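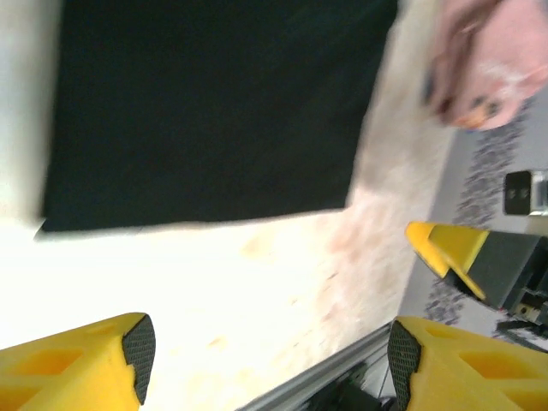 Grullomville gets new display boards for its winter craft fair

The winter craft fair in Grullomville will have new display boards this November. The work on them started last month at Golasia, a small workshop near the old bus station, and most of the boards are already prepared for the sellers.

The fair had used the same white boards for many years. According to Jolien Segers, who organizes the fair, sellers of jewelry and lace often asked for something darker. "Silver on white you cannot see well, especially in the afternoon when the light in the hall becomes weak," she said. "With black it is much easier for the visitors."

The boards are made flat on the work tables and then checked by hand, one after another. Ustyna Hordiienko is responsible for this part of the work. She looks first at the corners, where a board can begin to lift if it was stored badly. A board with a raised corner goes back under weights for the night. Streaks on the surface are a smaller problem, she said, and many of them cannot be noticed from the distance where a visitor stands.

The order is for 100 boards in two sizes. The town pays 2,362 dollars for the materials, and the local paint shop Mykhailiuk gave a discount on the black color. The fair had roughly 3,000 visitors last winter, and Segers expects a similar number again.

Sellers can reserve a board together with their table. The smaller size is included in the table price, and for the larger one there is a deposit, which is returned when the board comes back without damage. Pins and hooks are allowed, but strong glue is not. People who already have their own boards may bring them as before.

The boards will be stored after the fair in the Estomix building, in the dry room on the ground floor. Schools and clubs in the town will be able to borrow them from the new year. Requests should be made at the town office before noon.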